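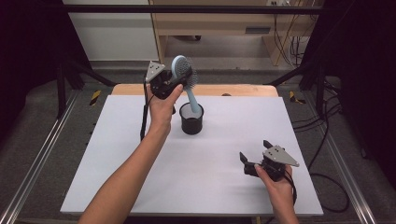 Hudach Cordless Nailers: Common Questions

Which nails fit the Hudach framing nailer?
Paper-collated clipped head or offset round head, 30 to 34 degrees, up to 3 1/4 inches long. Plastic-collated strips will jam it.

How often should I clean it?
Every 1000 shots if you work outdoors, less often in a shop. Use the spray cleaner and wipe off the extra before you put the cap back on.

How long does a battery take to charge?
A flat battery needs 2 hours. The light on the charger goes from red to green.

The nailer clicks but won't fire. What now?
Check the fuel cell date first -- old cells lose pressure even if they were never opened. Then try a fresh battery. If it still clicks, bring it in.

Do you fix other brands?
We service Hudach and Antunes. For Marness tools we can order parts, but we don't do the repair.

What does the warranty cover?
Parts and labor for 36 months. Driver blades, O-rings and bumpers are wear items and are not covered.

Can I rent one before I buy?
Yes, at the Mimgate store only. The rental comes with two batteries and a case. Nails and fuel are extra.

Who do I ask about a repair already in the shop?
Ask for Rutilio Cisneros at the service counter, and have your ticket number ready. The counter closes at 4:30 p.m.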